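20th April

Flood mapping, Junditz catchment. Carrying on from Wilson's note on the coherence stack.

Reran the before/after pair overnight with the new co-registration settings. The offset in range is now down to a small fraction of a pixel over the whole tile, including the north-east corner where we had the ramp last time. The azimuth residual is still slightly worse on the western side. I have left it, as the western side is nearly all forest and gets masked anyway.

Coherence window set back to 12 looks. Temitope had tried 20, which gives a cleaner map but smears the river terraces into the built-up area at Fusto. With 12 the street grid is still recognisable and the speckle is tolerable after the median filter. Both versions are in the shared folder; the file names give the window size.

Threshold for "changed" is the awkward part. A single value for the whole tile marks every ploughed field as damage. Split the tile by land cover and set the threshold per class from the pre-event pairs (the three from October, all dry). Result for the built-up class looks sensible. Result for bare soil is useless and I have dropped the class from the product. It should be drawn as "no data", with hatching, and kept separate from "no change". The present legend mixes the two. Karine to fix.

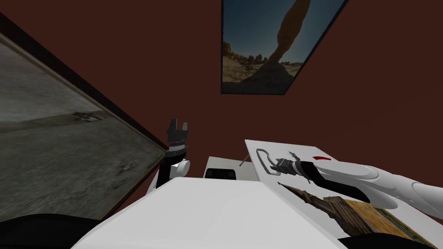 Checked the built-up class against the ground points Socorro sent. There are 400 points, each with a water mark height and a yes/no for structural damage. Agreement is good along the main road and poor in the two streets behind the sugar works. Looked at those by hand. The buildings there stand close together and face away from the track, so most of what comes back is double bounce off the one long wall of the works. A flooded yard in front of that wall raises the return and the change shows as an increase. Our test only looks for loss of coherence, so it misses part of this. Adding the amplitude ratio as a second test picks up most of the missed points but brings in some car parks. Not decided yet.

A few of the points have heights that cannot be right (a water mark above the ridge of the roof). Probably feet entered as metres. Asked Socorro before changing anything. Until she answers they stay in the file with flag 9 and are left out of the statistics.

Elevation model: the Lundgren tiles have a step at the join, visible as a straight line across the flood depth layer. It follows the tile edge exactly. Feathering hides it without correcting it, so the depth layer is not to go out with this version. Extent layer is unaffected.

Processing notes, mainly for Angharad as she takes over the runs:

The unwrapping step is not needed for this product. It is still in the script because the script was copied from the subsidence job. Comment it out and the run finishes in a third of the time.

Scratch disk fills up if two tiles run together. Run them one after the other or clear the intermediate files between steps. Failure at this point does not give a proper error; the output is simply written short. Check that each output raster has 3000 lines before using it.

The Zorex export puts the origin at the pixel centre and our own tools expect the corner. Half a pixel shift, easy to miss at small scale, plain to see against the road layer. Correct it once, on import. Last time it was corrected on import and again on export.

Outstanding:
Legend, no data against no change (Karine)
Heights with flag 9 (waiting for Socorro)
Amplitude ratio, try with the car parks masked from the land cover layer (me)
Lundgren join, ask whether there is a later release of the tiles (Wilson)
Second post-event pass: ordered, not yet on the server. Same track and same look direction as the first, so the same stack can be used without starting again.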